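Slipping Grips on Soft Packages: Finding the Fault and Fixing It

Posted on a Sunday by the Tenel bench notes desk

If you've been packing small goods into boxes with a pair of hand-held grippers and some of your recordings show the jaws closed while the item stays on the table, pull up a chair. We lost the better part of June to this one on the Dosham job, and I'd love to save you the trouble.

Our log had 1,932 grasps in it, and 1,819 were fine. The rest were slips, nearly all of them on crinkly film or puffy cloth. We blamed the finger pads first (everybody does) and ordered a new set from Flalletti. The slips carried on just the same.

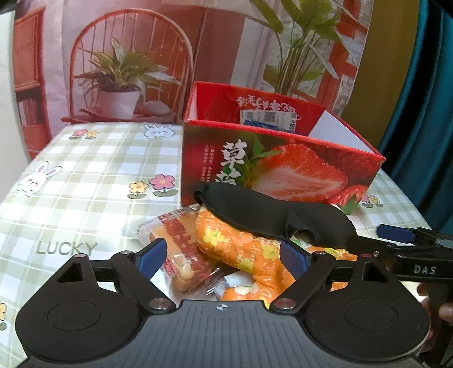

The trouble was in the zero point of the jaw opening. When the zero drifts, the software believes the fingers have met a little before they really have, and a firm carton hides the error very nicely. Soft things show it up. A pile like the one in front of the red strawberry box makes a fine test: a bread packet in shiny film, a puffy orange piece of fabric and a black eye mask lying on top of it. Start with the eye mask, then try the fabric, and leave the bread for last so you don't squash it while you're still sorting things out.

Now for the fix. Take your time with it.

1. Stop recording and unplug the gripper. Keep your fingers out of the linkage while you work – those arms pinch harder than you'd think.

2. Wipe both pads with a dry cloth and look for crumbs or bits of tape at the pivots.

3. Close the jaws by hand until the pads touch along their whole length. If one side meets early, loosen that finger, square it up and tighten it again.

4. Plug back in, hold the jaws closed and set the zero. We use the Mancuso setup screen, but any tool that shows the live opening will do.

5. Open and close 5 times. The reading should come back to zero every time. If it wanders, check the pivot screws and go back to step 3.

6. Run 100 grasps on soft items before you trust it with real work, and write down every slip, even the little ones.

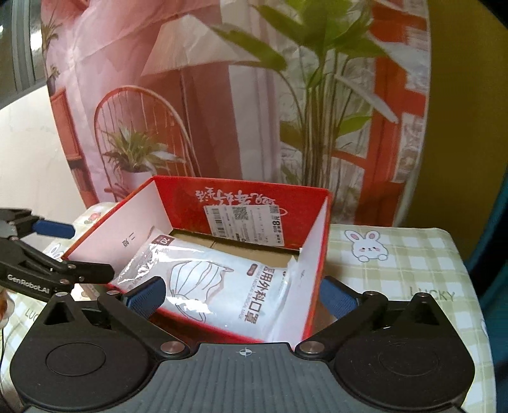
Do I have to throw out the recordings I made before the fix?

Keep the ones where the item was lifted and let go cleanly, but mark their jaw readings as suspect. Set the slips aside in their own folder. We've gone back to ours more than once when a new fault looked a bit like the old one.

One last safety note while I have you. If a gripper sticks closed on something, please don't yank it free. Unplug it, ease the fingers apart slowly, and check the cable for strain before you switch it on again.

Contact the Tenel bench desk | Copyright Tenel, all rights reserved | Back to top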